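Two arms, one bench and a monthly bill: a chat with Kemeys

Oct 11, 2022

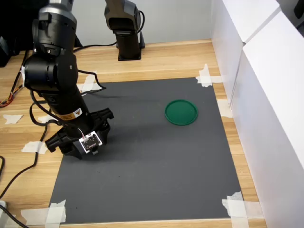 Meinir Pugh reckons most small workshops would rent a robot tomorrow if somebody else did the setting up, and that is more or less what Kemeys sells. You pay £413 a month, they turn up with a pair of arms, a mat and a laptop, and a fortnight later you're meant to have a bench that picks things up and puts them where you want them.

I wanted to hear how that goes in practice, so I spent a morning with Cadi Parri, who runs the setups, and drank far too much of her coffee.

I asked her first why everything seems to start with lids. "Because they're horrible!" she said. "A flat lid gives the fingers hardly anything to hold. If a customer's job has lids in it, I want to be fighting with them in week one, while I'm still there."

The customers are mostly food and craft people. One of them, Telerik (a jam and chutney outfit, eight staff), took the service in June and had 197 lids on the practice list before Cadi was happy. Did they mind? "They minded the first day. Then Nest started naming the arms and it was fine."

Nest Parry does the packing at Telerik, no relation, and I rang her afterwards. She likes the thing, mostly. "It's slow," she told me. "I'm quicker, I'll always be quicker. But I can be over at the labels while it gets on." Her grumble is the software, a package called Provow, which logs you out whenever you go for lunch and wants a password as long as your arm.

Back to the bench, and to tape, which I'm afraid I went on about for quite a while. Cadi is a masking tape person. She tapes mats down at the corners and has strong views on anyone who'd rather screw them in. "You'll move it. Everybody moves it in the first month, and then you've got holes in your nice table." Fair enough, though I'd want something sturdier for that money, and I said so. She laughed and said Bradley in the office says the same.

The other sore point is cables. They do get everywhere with this sort of kit, and I asked if a tidier version was coming. There is a covered one on the price list, £200 extra, called the Pulent. "I'd wait," said Cadi, which I don't think she was supposed to say.

Minimum hire is three months, and the visits in the first fortnight are included. After that you ring up, and Cadi says she usually answers.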